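Containers and Closures: Bench Gallery
Dirngate Packaging Room, July 12, 2020
Page maintained by Loubna Ragab

This gallery covers the small containers handled at the two-section bench. The subject is closures: what a neck looks like with the cap off, how a lid sits on a round body, and where a red marking falls on each item. Sizes follow the Prerkent sheet. Items are listed by type, and the numbering does not match the shelf order.

1. Silver body, threaded neck

The neck is white plastic with three ridges of thread. The body is broadest near the top and tapers downward. Dents and creases in the silver surface do not affect the closure, but they make diameter readings unreliable. Measure at the neck. 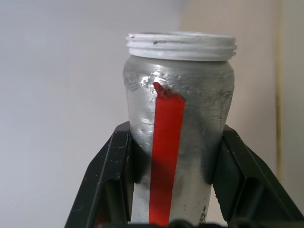
Neck with no cap fitted. Red stripe on the front, starting just below the shoulder.

2. Round lid, top view

Lid color changes with the angle and the light, and from above this one reads blue-grey. Do not sort by lid color alone. The small red mark near the edge of the lid is the better reference when turning the container.

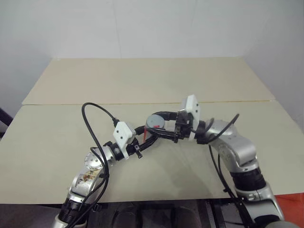

3. Clear jar, screw lid

Clear jars are recorded with their contents in place. Erasto Ondieki asked for the lid to be logged separately from the body, so each clear jar takes two lines on the sheet. Contents that lean, as in this one, are entered as "loose, upright." The lid is entered by finish and closure type. 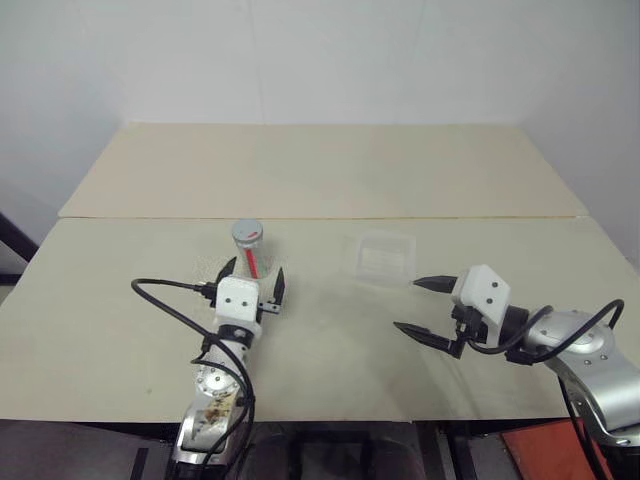
Transparent jar with a silver metallic screw lid. Slender red object inside, top end close to the lid.

4. Can and clear container

Cans have no reusable closure and go on the Godik list, sheet 113. This one is silver aluminum with red detail on the side. The small clear plastic container was entered separately.

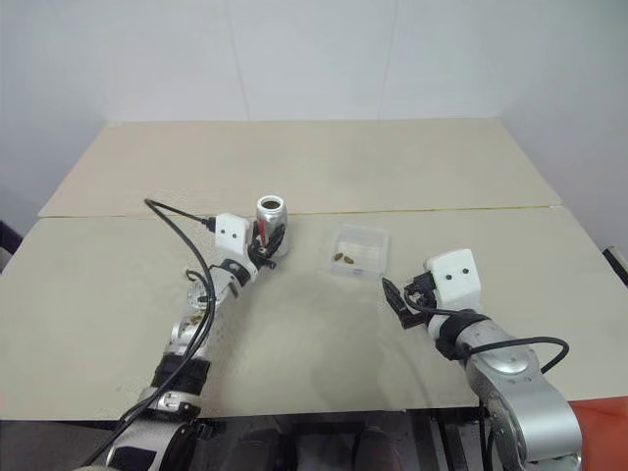
Entries on the Godik list need a body material, a surface finish and a position for any stripe or label. Leave the closure column blank for cans. Dented bodies stay on the list and get a "D" after the item number. Corrections go to Loubna Ragab before the end of July.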